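## 4. Recording your first set of examples

You've done the calibration, the arm is moving freely, and now comes the best part: teaching it something!
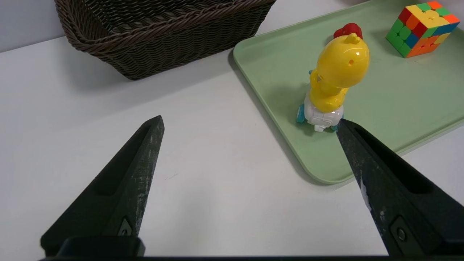
Everything the Parnden learner knows about picking things up will come from the runs you record in this section, so take your time and enjoy it. Our own starter set, Sosdale, holds 627 runs, but you'll see the arm begin to get the idea long before that.

1. Open Kisham on the laptop and choose **New set**. Give it a plain name you'll recognise in August.
2. Type the task as one short sentence, such as "put the toy in the basket". Use the same wording every time.
3. Set out your objects. Mix shapes and colours freely – odd little toys are brilliant for this.
4. Move the arm to its start position and check the wrist view on screen. Both fingertips should show.
5. Press the foot pedal once and wait for the beep.
6. Guide the arm through the task at a steady, easy pace. Small corrections are fine, so leave them in.
7. Open the fingers fully, back away and press the pedal again.
8. Mark the run **Keep** or **Bin**, then shift the objects a little and go again.

**Note:** Record 20 runs before changing to a new object. After each block, play back a couple at double speed. It's great fun, and you'll spot a drifting camera straight away.

**Note:** If a run stops with code 1269, the disk is full. Runs already marked Keep are safe.

> **Caution:** Keep your hands off the table while the pedal light is green. The fingers close quickly and can pinch.

> **Caution:** Don't press the fingertips down hard on the table. If they touch, lift the arm slowly before moving sideways.

When your set is ready, choose **Send to Moriarty** to start training, and turn to section 6 for the progress screen.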